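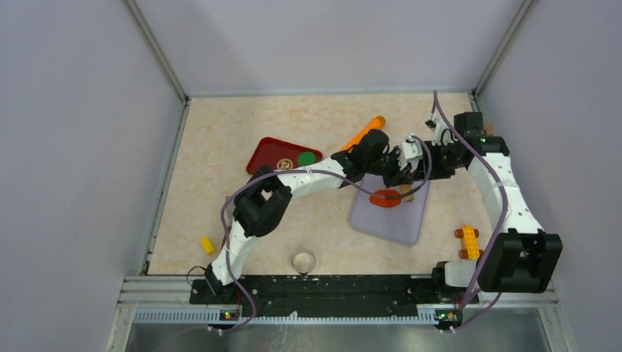
Fig. 1. Two-arm cell from the fixed view, grippers close together over the bin.

Handout 5: Coordinating two arms over a shared bin
Robot Software course, 11 October 2021

In the last handout each arm had its own planner and its own part of the table. This is simple, but it does not work for the bin. Both grippers in Fig. 1 are at the upper right of the bin, with almost no space between them. From now on we treat the two arms as one system and plan in the joint space of both together.

1. The shared zone
Pavano, our planner, keeps a box around the bin called the shared zone. An arm must ask for the zone before it enters. If both arms need it for the same task, they must follow one common trajectory with one clock. Two separate clocks will drift, and in July we lost 61 runs in this way before we found the reason.

2. Collision model
The links are modelled as capsules. The cables are not in the model. Look at the left arm: its purple cable hangs over the bin and covers part of the red-orange object. For the planner this space is free. Please add a margin of 3 cm under the forearm when you work on exercise 2.

3. Perception
Jalance finds the objects by colour and outline. The left wrist hides part of the orange cylinder behind it, so the detector may report a shorter object. Do not plan a grasp from one view only. Keep the last good estimate and mark it as old.

Exercises
1. Write the request and release calls for the shared zone. What happens if one arm stops inside?
2. Add the cable margin and compare the planning time.
3. Give the green disc on the tray as target for the left arm. Which arm must move first?

Comments (3)

Iker: Is the margin in the world frame or in the link frame?

Gunnlaugsson: Link frame. In the world frame my planner found no path at all.

Iker: Thank you, now it works. Exercise 3 is still slow for me.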